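4.3 Setting the bin region and checking grasp proposals

Do this section after the camera calibration in 4.2. You need the Plullo planner running and the arm in reduced-speed mode.

1. Open the Regions tab and choose Front bin.
2. Drag the four corner points to the inside edge of the bin floor. Leave the rim and the sloping walls out of the region.
3. Set Minimum cluster size to 900 points. Lower values pick up scuffs and bright patches on the floor as objects.
4. Click Save region. The planner writes a new file and keeps the last 3 versions.

Note: The front and rear bins each need their own region. Do not copy one to the other — the offsets are stored with the region.
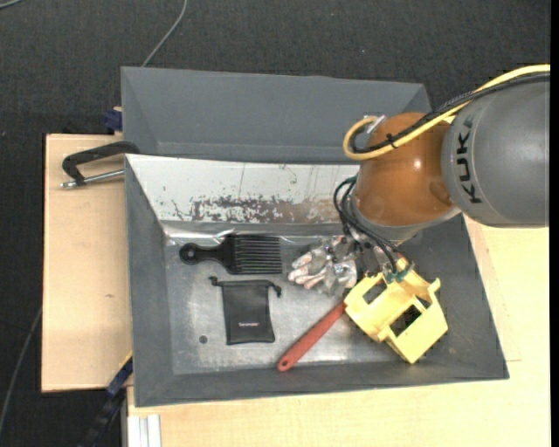
Drolville Manipulation Group — Planning and Perception Software

5. Put a mixed set of objects in the front bin. Include something flat and dark, such as a comb or a small pouch, and something shiny and crumpled. These give the depth filter the most trouble.
6. Move the arm clear of the camera view, then click Capture. A capture made with the wrist over the bin will mark the covered area as unknown.
7. Click Propose. Each object should get its own outline. If a comb is split along its teeth, raise Merge distance one step and capture again.
8. Step through the proposals with the arrow keys. Reject any grasp whose approach line crosses the bin wall.
9. Click Dry run. The arm goes to the pre-grasp pose and stops.

Caution: The collision model does not include the cable loop at the wrist. Keep wrist rotation within the soft limits in 3.6, and keep a hand on the stop button during the first dry run.

If the planner returns error 1544, no proposal passed the wall check. Redo step 2 before changing any other setting.

Send region files that will not load to Yanling Yan. Questions on the depth filter go to Guangming Jin.

Last revised 20 December 2024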